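Small-parts tidying (robotics)

Small-parts tidying is the job of picking up loose small items and putting them where they belong: clips in a drawer, screws in a bin, pens in a cup. It turns up in kitchens, offices and repair shops alike, and it has become one of the most closely watched tests of whether robots can do everyday chores. The short answer is that they can do a good deal of it, slowly, and the progress is a delight to follow!

A typical setup uses two light arms fixed to a rail, with a drawer, a toolbox and a handful of binder clips on the floor between them. 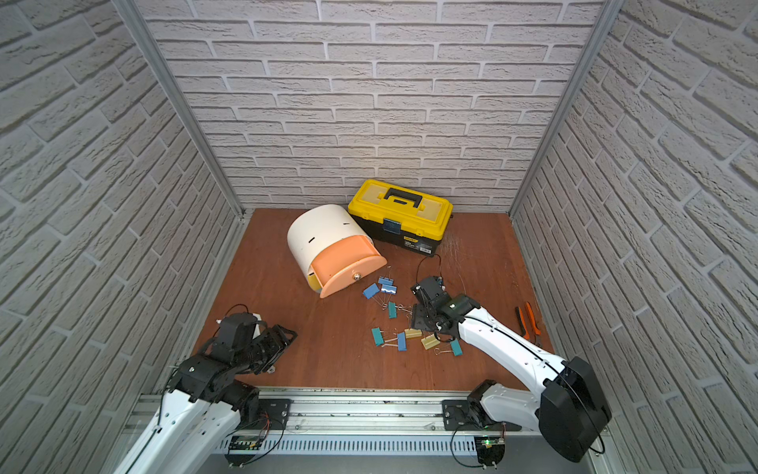

Why clips are hard

A binder clip is a wonderful little troublemaker. Its wire handles can fold flat or stick up, so the same clip offers a gripper a different shape each time it is dropped. The handles also hook onto each other, and a machine reaching for one clip may lift two. Shiny wire throws back light, which confuses depth sensors. Waraporn Chaiyaporn, who studied sorting work at the Wondmont workshop, logged 3948 grasps of small office items and found that tangled handles caused more failed lifts than any other problem.

The drawer brings troubles of its own. A clip can go in cleanly or land on the lip, and clips often end up both in the tray and on the surface just outside it. 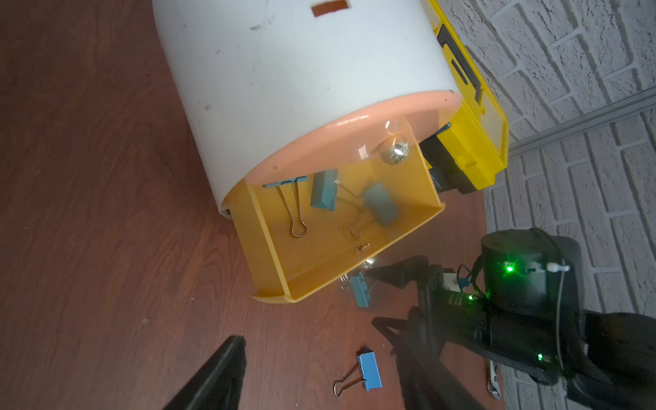 Two arms or one

People tidy with both hands without thinking about it, one holding the drawer and the other dropping things in. Early chore robots had a single arm and had to open the drawer, let go, fetch the item and come back, often bumping the drawer on the way. With 2 arms the work can be shared, though the arms must then keep out of each other's way. Sorting by color adds another layer: yellow clips may belong in the drawer while blue and teal ones go elsewhere.

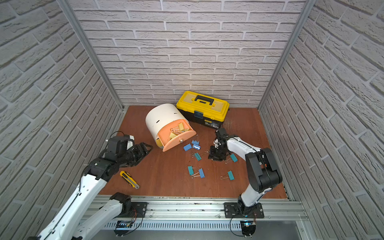
Speed remains the weak point. In a shop-floor trial at Fothergill, run by Ekow Bonsu, a two-armed machine took 140 seconds to put away 6 clips, a chore most adults finish before the kettle clicks on. Bonsu was thrilled anyway (the year before, the same machine had managed none), and the trial was repeated in May with mixed trays of clips and washers.

Close-up cameras near the gripper have helped a great deal, as they show how a handle is lying just before the fingers close.
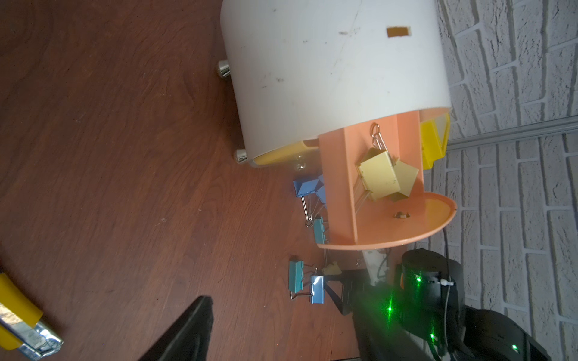
Homes are tougher than workshops. Floors change from room to room, pets wander through, and drawers stick. Freya Mapplebeck has argued that the first truly useful home tidier will work on one desk or one drawer at a time, and several groups now build for that smaller goal. Open questions include how a machine should ask for help, and what it should do with an item it has never met before.

See also: bin picking; two-armed robots; household robots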